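Kolthorpe workshop opens for two-arm handling demonstration

Kolthorpe, 2024-01-23

Tollik will open its Kolthorpe workshop to visitors next month for a demonstration of two-arm handling. The session covers small household and light-goods items, worked on at a bench by a pair of robot arms under one controller. It is intended for packing, kitting and returns firms considering automation of mixed, low-volume work.

The demonstration cell was set up in December. It consists of two arms facing a shared white tabletop, each fitted with a two-finger gripper. No item-specific fingers are used, and the grippers are not changed between tasks. Objects are placed by hand before each run and are not held in trays or fixtures.

Visitors will see 3 task groups: picking and placing single items, inserting long thin items into open containers, and work in which both arms hold something at the same time. The third group places the greatest demand on the controller, as the arms share one work area and each path has to be planned with the other arm in view. 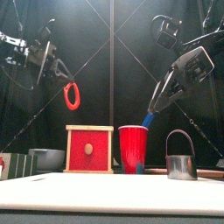 Photo: Tollik

Items for the insertion tasks include sticks and plastic cups. A stick gripped between the fingertips must be brought over the rim of the cup and lowered without tipping it. Rings are included as a separate class of item because the hole in the middle allows more than one grip, and the choice of grip affects how the ring hangs once lifted. Bowls, small boxes and a metal bucket with a wire handle are also kept at the bench. Reflective surfaces such as the bucket walls are part of the test range.

Haddad supplied the control software under an agreement signed last year. The software plans both arms together and runs on a single industrial computer beneath the bench. Flostitz carried out the guarding and electrical work, and will have staff on site to answer questions on risk assessment and cell layout.

Each session lasts 60 minutes. The first part is a short technical briefing, followed by live runs at the bench and time for questions. Runs will not be edited or pre-selected – if a grip fails, the run is stopped, the failure is logged and the next run is started. Log files from the day will be sent to attending firms on request.

Places are limited to 26 per session, with no more than 6 visitors at the guard line at any one time. Firms may bring sample items of their own for inspection. These will not be run on the day, but can be left with the workshop for a written handling report.

Safety footwear is required in the workshop. Eye protection will be provided at the door. Photography is permitted from the visitor side of the guard line.

Session times and booking forms are available from the Tollik press and visits desk. Requests for step-free access should be made at the time of booking.

About Tollik
Tollik designs and builds handling cells for small and medium-sized firms. Its workshop and test area are in Kolthorpe.

ENDS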